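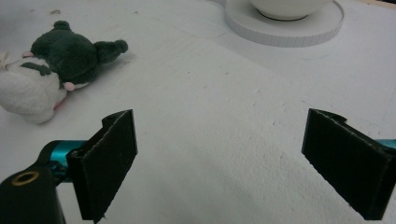 Who Teaches the Arm? Automation and bench work at Buriser
Student project report by Jamie Dawber
Supervisor: Joanne Cheetham
Reading time: 3 minutes
Print this page | E-mail this page

1. What I set out to check

Buriser's staff newsletter says the Bellamy project will "free people from repetitive handling". I wanted to know if that was true for the people doing the handling now. I spent six shifts at the site in April, talked to three of the staff and was given the recording log for the month.

Bellamy is meant to end with robot arms sorting and placing small goods. To get there, staff do the same tasks over and over with a hand-held gripper in each hand, and the recordings are used to train the arms. The software comes from Ultalance.

2. What the work is like

The newsletter calls the job "demonstrating". Hiyori Ebihara, who moved over from packing, calls it packing with extra steps. You sit down, pick something up, put it somewhere, and do it again. She used to pack with her own fingers and could feel when something was slipping. Now she watches the jaws instead, and she told me she was slower for her first few weeks and still gets sore in the thumb.
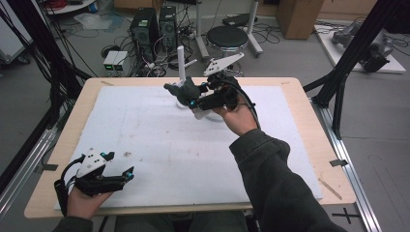

She also misses the talking. At the packing bench four people worked within arm's reach. On Bellamy you work alone, and stopping to chat can spoil a take.

Keith Ellwood, the shift lead, sees it differently. He says nobody lifts heavy cartons any more on his roster and sick days are down. He couldn't show me figures for the sick days, so I have left that as his opinion.

3. The log

The target for April was 600 usable recordings. The log shows 1,188 made and 621 kept. So the target was met, and management reported it as a success, but 567 recordings were thrown away. Those were still somebody's work. None of the staff I spoke to had been told why particular takes were rejected, and I think this is the worst part of the whole set-up. You can't get better at a job if the marking is secret. 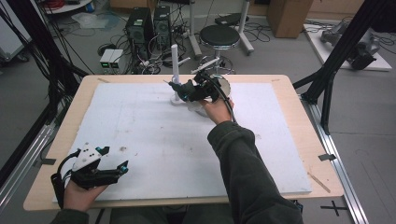

Figure 1. Seated work at the board with a gripper in each hand and the peg standing on its round base.

4. Whose skill is it?

Roy Rudd has been at Buriser the longest of the three. He asked what happens to demonstrators once there are enough demonstrations. I put this to Keith, who said new tasks will always need recording. That may be right, but it isn't written down anywhere I could find, and the demonstrator roles are all on short contracts. The packing jobs they replaced were permanent.

5. Findings and limits

The heavy lifting has gone, if Keith is right, and I don't want to play that down. The repetition hasn't. It has moved to a different table with less company and less job security. I would recommend that rejected takes go back to the person who made them with a reason, and that rotation between Bellamy and packing be trialled.

Three interviews is a small number, and I never saw a night shift.

Print this page | E-mail this page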